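Harden Hand Gripper, two-finger
Dastden Teaching Tools

The Harden is a hand-held gripper for recording demonstrations. You hold it, squeeze the trigger and do the job yourself, and the tool records the finger opening and the camera view for training a robot arm later. The same finger set fits the Justovness arm mount, so the robot can work with the fingers the task was taught with.

In the box
Gripper body with trigger handle
Finger blocks, left and right, pads fitted
Camera bracket
Hex key and spare screws
USB cable, 3 m

Specification
Maximum opening: 94 mm
Recording time per charge: over 40 minutes
Warranty: 30 months on body and linkage. Pads are a wearing part and are not covered.

Recording a task
Charge the gripper and fix the camera on its bracket. Open and close the fingers fully once before the first take so the tool can set its zero. Start the take with the fingers open, do the task at a steady pace and let go of the trigger at the end. Keep your free hand out of the camera view unless the task needs it.

For remote control, plug the gripper into the Bermúdez base unit and select Follow. The arm then copies the trigger as you move it. Takes made this way are saved in the same format as hand-held ones.

Checking and changing pads
Look at both pads before each session. Change them as a pair when an edge lifts, when the border goes ragged or when strands come away. A loose strand can catch on small parts and will show up in every take. Each finger block has two screw holes in its top face. Undo the screws, lift the block off, peel away the old pad and clean the face before fitting the new one. Repeat the zero step afterwards.

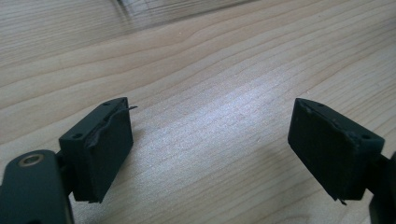

Spares
Pad set, left and right
Finger blocks, pair, without pads
Linkage kit with pivot fittings
Camera bracket

Ordering
Pad sets and finger blocks are kept in stock. Linkage kits are made to order. Please give the serial number from the underside of the handle.

Page updated Friday, July 18, 2025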